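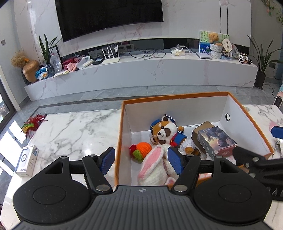

Should plush toys and boxed games be stored in the same open bin?

They can share a bin for short periods, but long-term storage works better with the two kept apart. Soft toys shift and compress, and boxes set on top of them end up tilted, which wears the corners.

Elīna Kļaviņa
I have one open bin, 38 cm deep, for my daughter's soft toys and a couple of game boxes. It goes on a closet shelf from August until the holidays. Two points I would like settled: does it need a lid, and what do I do with card tags that are still attached? Some of the toys wear fabric clothes, if that matters. The closet is dry and has no window.

Noreen Keogh
Lid: yes for anything over a month. Dust settles into long pile and is slow to get out. If the bin has holes in the walls, a lid alone will not keep dust out - cover each hole from the inside with a square of cotton cloth and tape it to the wall, not to the toys.

Order of packing: rigid boxes first, flat on the floor of the bin, heaviest at the bottom. Soft toys go beside them or on top. Ears and limbs should lie in their natural position. A long ear folded under a box for months will keep the crease, though steam from a kettle held at around 30 cm usually relaxes it.

Clothes: remove anything with a metal badge or pin and wrap it separately in plain tissue. Dark or red fabric should not press against white plush, as dye can transfer if the closet gets humid.

Tags: leave them on if you may resell. Slip a small paper envelope over each one so it does not bend.

Trakdale_778
I use the Kollstead bins with the clip lid. They fit a standard closet shelf. Never bothered with tissue and mine are fine after two years. The tags I cut off.

Noreen Keogh
Check the clips before you stack those. Two of mine cracked under load.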